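How to Test Whether a Robot Can Handle Your Dish Rack

Can a machine put the dishes away yet? I get asked this more than anything else, and my answer is "sort of, come and try it!" You don't need a lab to find out, just a pair of arms, a table and some patience. I've run this test with two arms in the Dristhorpe workshop and learned more from it than from a year of watching demo clips.

What you need
A wire dish rack
Two or three cups or mugs you don't mind losing
A few things that have no business near a dish rack
A patterned tablecloth
A notebook

Step 1. Set the rack down and leave it loose. Clamping it makes the numbers look great, but your rack at home isn't clamped either.

Step 2. Start with one cup, upright, on bare table. Run 40 tries from the same spot. A pass means the cup ends up standing in the rack and the arm has let go and backed off. Anything else is a fail, even if it was really close (this hurts, I know).

Step 3. Move the cup a hand's width between tries and run 40 more. Expect your score to drop. Mine did, badly, and that was the most useful afternoon of the whole project.

Step 4. Lay a cup on its side. People fix this without thinking. A gripper has to pick an angle, get hold of the rim or the handle, and turn the whole thing over without banging the wires.

Step 5. Add the cloth and the clutter. Busy patterns, clocks, a watch, whatever is in the drawer. A real kitchen counter is never clear, so I like to go overboard. Dishes can share the table with alarm clocks, and if you have wild wallpaper, put that up too.
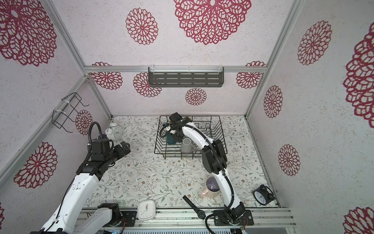
Step 6. Swap the job. Once putting things in goes well, ask for the reverse and have the arms empty the rack. Wires snag handles on the way out, so lift straight up before moving sideways.

Step 7. Write down every fail in plain words: "missed," "dropped," "pushed the rack." After 100 tries you'll see which one to work on first.

So, are we there? For one cup in a known place, I'd say yes. For a full rack after dinner, not yet, but I'm having a wonderful time finding out how far off it is. Next I'm trying forks.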